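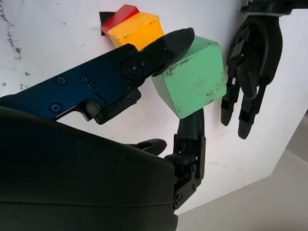

Green block, one hand on it. Yellow and red still to go.

Been following the block sorting work at Sastance for a while now, and people keep asking me whether machines can do the chores yet. Short thread.

Short answer: some of them, slowly, if you set the bench up first.

The job is dull on purpose. Pick up a painted wooden cube, move it, put it down, go again. A toddler gets bored of it. It's also most of what tidying a playroom or filling a parts bin comes down to.

Their February run was 980 pickups. 598 of those ended with the right block in the right spot. I wouldn't hire a person on those numbers, but I would have laughed at them two years ago.

Look at the wear on the cubes. Paint's scuffed at the edges and corners. Blocks like that are a fairer test than fresh ones – nothing in my kitchen has a clean edge either.

Grip is the bit I watch. Finger on top, rubber-covered thumb underneath, cube sitting on an angle. Wood puts up with that. A ripe tomato wouldn't, and neither would a wine glass.

Shop floor is a different story. The Chauhan warehouse in Testhorpe has had an arm packing cartons for 26 weeks. Same carton, same height, same colour, all day. It does fine. Change the carton and someone has to come over and fix the program.

Laundry: no. I saw the Murkcombe folding demo and it took nearly 32 minutes to do a basket of tea towels. My neighbour's kid does it in five, badly.

So for June 2018 my list reads: vacuuming yes, moving identical boxes yes, sorting blocks getting there, dishes no, beds no.

Will post the next run's numbers when they put them up.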